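A Very Orange Weekend: Covering Boxes at the Kitchen Table
March 17, 2022
Posted by the Stirora blog

Hi again! If you've been reading for a while you know I have a shelf problem. The hall shelf at our place in Brimmont holds seed packets, cables, birthday candles, old letters, and a shocking amount of string, all of it in shoeboxes that don't match. I finally gave up and bought plastic sheets to cover them, and then (of course) I got carried away and took pictures. Most of my notes from the day are about folding, so that's what you're getting.

The sheets came from Rocha, the craft store by the bus station, and I paid 1060 for the whole bundle, points included. They had a gray that would have been the sensible choice. I stood there for a good long while with the gray under my arm and then put it back.

THE FOLD

I score with the back of a butter knife and a metal ruler, then bend slowly with both palms. Go too fast and you get those whitish stress marks, which I have on the first box and will be turning to the wall. Once a sheet has a good crease in it you get two panels leaning at different angles, and the light does something different on each one. I love the pale band running across the front panel!
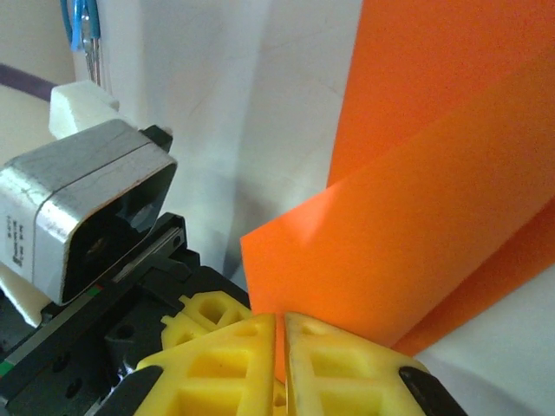
THE STUFF I USED

Plastic sheets, a metal ruler, one butter knife, double-sided tape from Comov (the wide roll, the narrow one peels), and a pencil that wipes off. Scissors are fine for the short cuts. For long cuts I switched to a craft knife and went over each line 3 times with hardly any pressure, and the edges came out much cleaner.

Sheets that have been rolled up will want to curl at the edges. I leave mine under the big atlas overnight with 30 minutes of me standing over it feeling impatient, and then tape the curly side down first so the box does the work of holding it flat. Corners are still my weak point. I fold them like a present, badly, and tuck the ugly bit underneath.

Next up is the lids, which I'm dreading a little, and after that maybe the drawer dividers I've been promising since October. I have plenty of orange left.

COMMENTS

paperandpegs: Orange!! I would have bought the gray and regretted it. Does the tape hold on shiny cardboard?

Stirora blog: So far yes, but I rubbed the boxes with a dry cloth first.

mudroom_mom: Try a bone folder instead of the butter knife. Mine cost 200 at Rocha and I use it for everything.

leftyquilter: What size are the sheets? I have boot boxes to cover and they're huge.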